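Hand-held gripper demonstration

Hand-held gripper demonstration is a method of gathering examples for a learning system in which a person performs a task while holding the same kind of gripper that a robot would later use. The person's movements are recorded along with camera images, and the paired records are used to train a program that chooses the robot's motions. It belongs to the wider field of learning from demonstration.

Background

Earlier work relied mainly on remote operation, in which a person steered a robot arm from a separate set of controls. Remote operation yields records that match the robot closely, but it ties up the arm for the whole session and is slow to learn. Hand-held tools separate the collecting of examples from the robot itself. The Drarkdale programme adopted them in May, after a trial in which operators completed 50 demonstrations of a folding task in a single sitting.

Equipment

A typical tool has two opposed fingertips joined to a handle by a set of linkages, so that the jaws open and close with the operator's grip. A camera fixed to the tool looks out over the fingertips and records what lies between and beyond them. 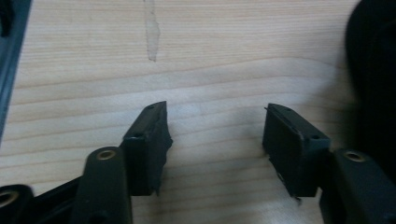 Sulastri Tambunan has argued that fingertip condition deserves more attention than it receives, as a pad that grips differently in June than it did in May will teach the system two different tasks under one name. The Fidus handling guide takes a similar position and asks that any change of pads be entered in the session log. Other groups record only the tool number and leave wear to be judged at review.

Two-handed collection

Many household and retail tasks call for both hands. In these sessions the operator holds one gripper in each hand and works at a table, and a further camera at head height may be used to capture the whole work area. Soft goods and open wire structures are considered difficult subjects. Cloth changes shape whenever it is touched, while thin rods offer little surface for a depth estimate. 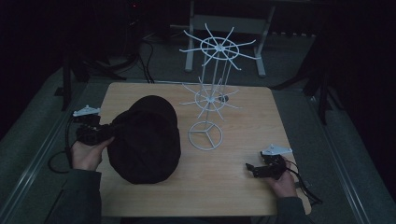
Recordings from the separate cameras must share a common clock. At Drarkdale, a session is set aside if the streams drift apart by more than three frames. Of 81 sessions in the first Fivbridge set, four were withdrawn on these grounds and later repeated.

Labelling and review

Each demonstration is trimmed to its start and finish and given a short written label. Failed attempts are generally kept but marked as such. Senyo Arthur's review procedure, used for the Khoo collection, requires a second reader to confirm the label before the record is released for training.

Limitations

A person's arm can reach positions that a robot's arm cannot, and some demonstrations are therefore of no use on a given machine. Operators also tend to work faster than the robot can follow.

See also

Learning from demonstration
Remote operation
Robot gripper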